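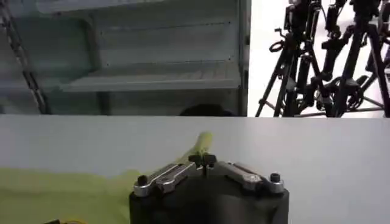

Wrist camera view with the fingertips closed on a fold of the yellow-green cloth.

Masking the Gripper Out of Wrist Camera Images Before Cloth Segmentation

By Shabnam Niazi
Updated Jun 27, 2022

This tutorial covers the mask step in Grarkitz, the small perception package we use for cloth picking. By the end you will have a mask file for your own gripper and a segmentation node that ignores the fingers. It assumes you have already worked through the camera setup page and can see a live image from the wrist.

Why a plain color threshold is not enough

The cloth in the image at the top of the page is an easy color to pick out against a gray-white table. A threshold in HSV space finds most of it. The trouble is at the fingertips. The linkages are brushed silver, and bare metal can pick up a tint from whatever is near it. If that tint falls inside your threshold, part of the finger gets labeled as cloth, and the grasp check downstream reports fabric when the gripper is holding none.

The lifted fold is a second problem. It is close to the lens, so it is blurred, and its color is a translucent lime, not quite the pale chartreuse of the part lying on the table. A threshold tuned on the flat cloth will often drop the fold, and the fold is the part we care about most.

Step 1. Record frames with no cloth

Clear the cloth off the table and run:

grarkitz record --topic wrist/image --frames 100 --out empty/

Move the arm through a few different poses while it records. The fingers stay in the same place in the image and everything behind them changes. Keep the gripper fully closed for the whole recording.

Step 2. Build the closed mask

grarkitz build-mask empty/ --state closed --out closed.png

The tool looks for pixels that barely change across the recording and marks them as gripper. Open the result and check it by eye. The housing at the bottom should be one solid region, with the two linkages joined to it. If the linkages have holes in them, you probably did not move the arm enough, or the lights changed partway through. Record again before you start editing the mask by hand.

Step 3. Repeat for the other openings

One mask will not do for a gripper that moves. We use 7 openings, from closed to fully open. Save each mask with its opening value in the file name, and Grarkitz will pick the nearest one at run time using the gripper position topic.

If your driver publishes position late, you will see a thin silver edge leak through while the fingers are moving. Set wait_for_still to true in the config and the node will skip those frames.

Step 4. Grow the mask, but leave the tips alone

Add this to config.yaml:

mask:
 dilate_px: 6
 tip_dilate_px: 0
 wait_for_still: true

The dilation covers soft edges around the linkages. Do not apply it at the fingertip pads. A pinched cloth can be very thin there, and growing the mask even a little will hide it. Earlier versions had a single value for both, and Yatziri Barrera split them after the Dravow trials in June, when the grasp check kept missing good pinches.

Step 5. Use two color ranges

Set one range for cloth on the table and a wider one for cloth in the fold region, the area just past the pads. In the wider range, lower the minimum saturation first. Change hue only if that does not help. For thin, pale fabric, the hue of the fold is usually close to the hue of the flat part.

Step 6. Limit the search to the table

At low wrist angles the camera sees past the far edge of the table. Whatever is back there, such as shelves or tripods, is of no use to the segmenter and can cost you false detections. Turn on table_crop. It projects the table plane from your arm calibration and drops everything beyond the edge.

There is a catch. A fold held up high can cross the table edge in the image, and the crop will cut off its top. Set crop_exempt to fold so that the fold region is kept whole.

Step 7. Check the result

grarkitz view --overlay

Place the cloth, pinch it, and lift a little. You should see the flat cloth in one color and the fold in another, with the gripper left unlabeled. Then open the fingers with no cloth near them. The fold region should go blank.

Known issues

The masks are tied to the camera mount. If you loosen the bracket, redo Steps 1 through 3.

On the Ollstead arm, the position topic is in millimeters and needs scale set to 0.001.

The Swati planner expects the fold mask as a separate topic. Set publish_fold to true before you launch it, or it will wait at startup without printing an error.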